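February, late

Long day on the cloth cell. Got in before Selma and went through the gripper on the right arm first. The grip had been letting go of thin fabric since we swapped the pads, and Arben wanted it sorted before the people from Dimitriou come by. I took both fingers off, cleaned the threads, and put the screws back in with a drop of locker. Then I ran the zero routine and set the close force down to 19. It had been left at 30-something by whoever used it last.
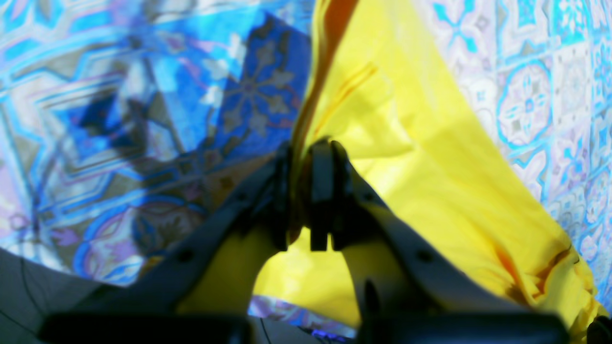 After that I went over the cables. One tie near the wrist had gone brittle so I cut it off and put on a new one, a bit looser, and ran the wrist through its full turn to check nothing pulled. Drita says the Denton unit lost a connector that way. I wrote the tie down in the log with the cycle count, which I reset to zero. We said every 1000 cycles for a pad check and I mean to keep to it this time. 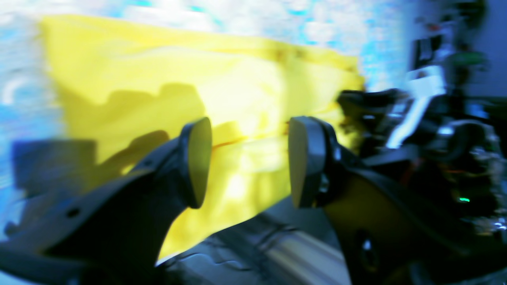

Lunch at my desk. Stavros called from Penent about the spare pads. He can send 9 now and the rest next month. I said yes to the 9.

In the afternoon I redid the open width. The old value was fine for boxes but too wide for cloth, and the fingers were wasting time on every pick. I brought it in a little at a time and saved the new setting under its own name so it won't get written over again.
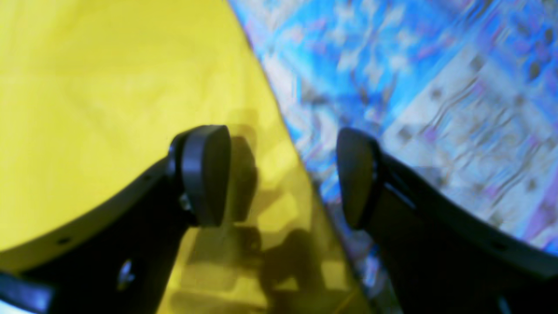 Right arm, fingers open over the edge of the yellow.

Left arm still to do. Same job, and the screws on that side are worse. Need to ask Selma where the small driver went. Home at seven, soup, bed.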